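Quick write-up of how we clear a data subject access request (a "what do you have on me" email). Wenceslao Olivares asked for this after the Vestby one went sideways. Last updated Thu 15 June, done between calls so excuse the typos.

Small shops only. If you've got a legal department, go ask them. Not legal advice etc.

## Before anything comes in

Have a list of where personal data lives. A spreadsheet is fine. Columns: system, what's in it, who can export, how long we keep it. Ours has Indus (orders), the newsletter tool, the help desk inbox, accounting, and the shared drive. The shared drive is always the bad one.

Set up one address for requests – privacy@ or whatever – and point it at two people. One person goes on vacation and you lose ten days.

## Day one

1. Log it. Date received, name, email, how it came in. Requests count even if they come by phone or in a reply to a newsletter. They don't have to say "access request" or quote any law.
2. Reply same day. Two lines, see below.
3. Put the due date in the calendar. One month from receipt under the GDPR. I put a second reminder a week before.

Acknowledgment text, copy and paste:

> Hi, we got your request on [date] for a copy of the personal data we hold about you. We'll reply by [date]. If we need anything to confirm who you are we'll ask in a separate email.

Don't promise a faster date. Did that in January, regretted it.

## Check who it is

If they write from the address on the account and the account's been active, that's usually enough. Ask for one more detail if unsure – last order number, billing zip.

Do not ask for a passport scan by default. Then you're holding a passport scan.

If it's a lawyer or a family member writing, get a signed note from the person first.

## Pull the data

Go down the spreadsheet top to bottom, same order every time. Search by email first, then by full name, then by phone. Old accounts, married names, typos in the name – try those too. The Maldonado request had three spellings.

- **Indus:** Customers > Export single. Gives a CSV. Notes field does NOT export, copy it by hand.
- **Newsletter tool:** profile page plus consent history. Get both.
- **Help desk:** search address, export threads as PDF. Last one I did was 160 pages.
- **Accounting:** invoices only, skip the internal ledger codes.
- **Shared drive:** search inside files and not only file names. Slow. Start it first and go do the others.
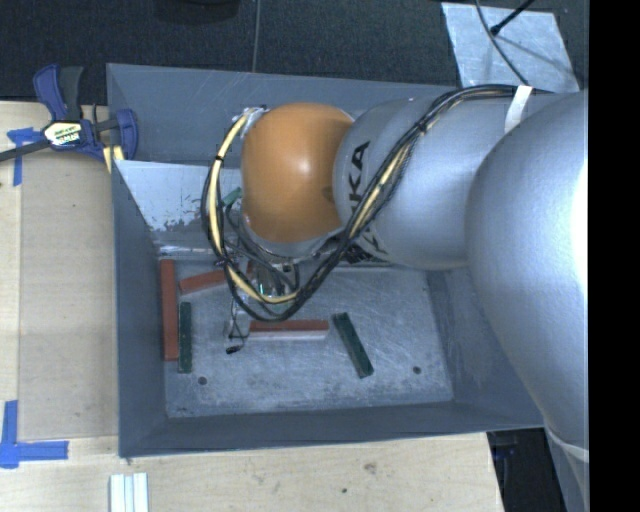

*Blocks in a gray metal bin.*

Also ask the team if anyone has the person in a personal notes file or chat. Chat counts. One message to everybody, give them until end of next day.

Put everything in one folder named with the log number, no customer name in the folder name.

## Go through it

This is the part that takes time. You're looking for other people's data mostly. Email threads where somebody else is cc'd, a complaint that names a coworker, etc. Black those out. Use real redaction in the PDF editor, then flatten it. A black box drawn on top can be moved off with teh mouse.

Leave in the embarasing stuff. Rude internal comment about the customer is still their data. If there's something you really think should be held back (legal advice, say), write down why and get a second person to agree before it goes out.

Rough times from our log: the Alletti export was 1,980 rows and took one afternoon. Vestby was 440 emails and took most of a week, nearly all of it redaction. Over roughly 500 items I'd ask the person if they can narrow it down. You can ask, they can say no.

## The cover letter

People forget this. They're owed more than the files. Say:

- why you have the data
- what kinds
- who you shared it with
- how long you keep it
- where it came from if not from them
- that they can ask to fix or delete it, and can complain to the regulator

Most of that is already in your privacy notice so crib from there. Check the notice is current first!!

## Send

Zip with a password, or a download link that expires. Password goes by a different route – text or phone. Double check the address against the log, then have the second person check it.

If you're going to be late, tell them before the month is up and say why. You can extend by two more months for the complicated ones but only if you tell them inside the first.

## After

Log the date sent. Keep the cover letter and the log entry. Delete the working folder once your retention period for it runs out, ours is in column F.

Template for refusals still to do.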